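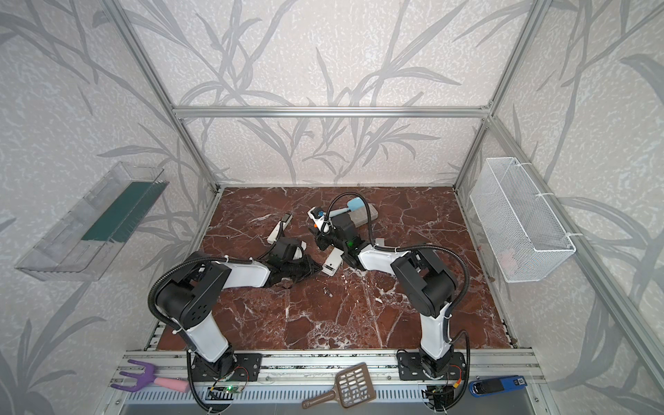 Reddish-brown marble, white veins, glossy finish.

Haoran Zou
17 March 2025

Got a quote for "annual stone care" from an outfit called Sosside and I have been in a bad mood since breakfast. Thread on marble sealer and who it's for.

The quote: $944 a year. That covers one kitchen counter and one bathroom vanity. Two visits. I asked what happens at a visit and was told the technician "assesses and refreshes the barrier." I asked what the barrier was. Long pause on the phone.

Some basics, which I had to dig for because every page that explains this is also selling it. A normal penetrating sealer soaks into the stone and slows down staining. Oil, coffee, wine. You get more time to grab a towel. Fine, useful, I have no complaint.

What it does not do is stop etching. Lemon juice, vinegar and tomato sauce react with the stone and leave a dull mark. That is acid meeting calcium carbonate. A sealer inside the pores doesn't keep the acid off the surface.

Now go read the marketing. "Full protection against everyday kitchen spills." Lemon juice is an everyday kitchen spill! I asked Sosside about that sentence and they sent me a PDF with the same sentence in it.

Then there's Skolero, the bottle everyone in my building swears by. $94. Label says it "feeds" the stone. Feeds it what. It's a rock.

I did ask the Skolero help line what's in it. They said the formula is proprietary but "inspired by Italian quarries." I have no idea what a person is supposed to do with that.

The water drop test, for anyone who hasn't done it: put a spoonful of water on the counter, leave it for ten or fifteen minutes, wipe it up. If the stone has gone darker underneath, it's absorbing and you could reseal. If it hasn't, leave it alone.

Mine didn't go dark. It was last sealed 13 months ago, by me, with a rag. The Sosside guy still recommended the full plan. "You can't always see the wear," he said. Convenient sort of wear.

Also, a lot depends on the stone and the finish. A tight polished slab may barely take up any sealer at all. A honed one can drink it. Any company quoting you over the phone without asking which one you have is quoting you for the phone call.

Someone will bring up warranties, so: my installer, Cabello, has one. I read it. It covers staining only if you use their sealer on their schedule and keep the receipts, and it excludes acid, heat, scratches and "neglect." Neglect isn't defined anywhere in it.

My aunt has had the same marble counter since before I was born. Dish soap, warm water, dry cloth. There are dull rings all over it and she makes dumplings on it every week.

Reply to a few DMs: no, I'm not saying never seal. Pale, porous stone next to a stove, I'd seal it. I'm saying do the water test first and don't sign up for a subscription.

And yes, I've seen the Foltodska "ceramic" coating videos. They pour red wine on it and wipe it off right away. Leave it overnight and film that, then I'll watch.

Canceled the Sosside visit. They've already emailed me a discount.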